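Zolia Teaching Kit: Set-up and User Guide
Section 7: Teaching by hand and by remote

Revised 2023-08-30. Replaces the June issue, which had steps 4 and 5 the wrong way round and caused a certain amount of correspondence.

7.1 Before you start

This section covers tasks in which the arm handles cloth that hangs from clips. If you are teaching it to stack cups or open drawers, go back to Section 6, where life is easier.

You will need the arm calibrated as in Section 3, the Gravasetti handset charged, the wrist camera connected, and the recording disk with room on it. A full session of 600 demonstrations fills more of the disk than you would like. Check the figure in the top right corner of the Kerton recorder window before you begin. The recorder will warn you when the disk is full, but it does so by stopping.

Caution: Keep your free hand out of the gripper's reach whenever the green lamp is lit. The fingers do not distinguish between a sock and a thumb, and only one of those will complain.

7.2 Choosing how to teach

There are two modes.

HAND mode lets you take hold of the wrist and move the arm yourself while the recorder listens to the joints. It is quick to learn and good for large, slow movements. It is also tiring, and your sleeve will appear in more of the recording than you intended.

REMOTE mode uses the handset. Your hands stay out of the camera's view, and the arm sees at teaching time what it will see when it works alone. Use REMOTE for anything involving clips.

Do not mix the two modes within one demonstration. The recorder permits it. The training software takes it personally.

7.3 Setting up the hanger

1. Hang the clip hanger so that its bar is level and the clips swing clear of one another. A little swinging is expected. If a clip spins right round, wait for it.

2. Put cloth in some clips and leave others empty. Vary which ones from one demonstration to the next, or the arm will learn that the answer is always on the left.

3. Jog the arm until the fingers stand either side of the clip you intend to work with, then stop and look at the wrist view.

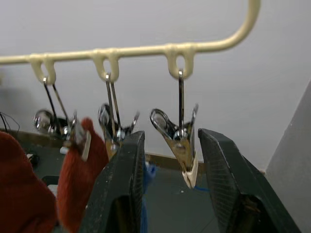
Fig. 7-1. Wrist view with the fingers open on either side of the right-hand clip. Red knitted cloth on the left-hand clip.

4. Set the gripper opening with the thumbwheel. It should be wide enough that the clip can sway without touching either finger pad, and no wider. An opening that is too generous will collect the neighbouring clip as well.

5. Press MARK once. This stores the approach position. Pressing it twice stores it and then deletes it, a feature we have asked Grasso to reconsider.

Note: Chrome clips reflect everything, including you. If the exposure in the wrist view pumps up and down as you walk past, stand somewhere else and lock the exposure in the camera menu.

7.4 Recording a demonstration

1. Hold the dead-man switch on the back of the handset. The lamp turns green.

2. Press RECORD. Wait for the short tone. Movements made before the tone are not saved, however good they were.

3. Bring the fingers in slowly, keeping the approach straight for the last stretch. Come from below where you can. Coming from the side pushes the clip away, and you will spend the rest of the demonstration chasing it along the bar.

4. Close the gripper with the trigger. Squeeze gradually. The trigger is proportional, in the sense that the first half does very little and the second half does everything.

5. Pause briefly once the grip is made. The pause gives the training software a clean point between reaching and handling.

6. Carry out the task: placing cloth in a clip, taking it out, or moving it along. Keep one task to one recording.

7. Open the gripper, back away along the line you came in on, and press RECORD again to finish.

Dark cloth needs more patience than red or blue. 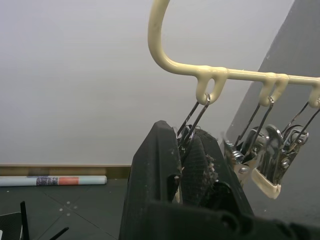 Black mesh against a black finger gives the camera very little to go on, and it gives you very little either. Work from the handset's force bar when the colours match: three segments lit means the fingers have hold of something, and a glance over the top of the handset will tell you what. Add light from the side if you have a lamp to spare. Do not solve the problem by recording only pale socks, tempting as it is, unless you are certain your laundry will co-operate for the life of the machine.

Caution: Never pull on cloth that is held by both the gripper and a clip until you have decided which of them is meant to let go. The arm can pull harder than the hanger can hold.

7.5 Keeping and discarding

After each recording the window offers KEEP, DISCARD and RETRY. Keep demonstrations that succeeded, including the slightly clumsy ones. A miss followed by a calm second attempt is useful, and the arm will need to know how that is done. Discard anything in which you sneezed, dropped the handset or answered the door.

Wipe the finger pads every 11 recordings, or sooner if they have gathered lint. Use a dry cloth. Do not use the cloth you are teaching with.

7.6 If something goes wrong

Lamp flashes amber: the dead-man switch has been released. Press it again and resume.

Lamp flashes red, message E-1,119: the arm has met more resistance than it was promised. Let go of the trigger, switch to HAND mode and free the cloth yourself. Then discard the recording.

No tone after RECORD: see the remark about the disk in 7.1.

Arm repeats your mistakes faithfully: teaching has worked. Record better demonstrations and train again as described in Section 8.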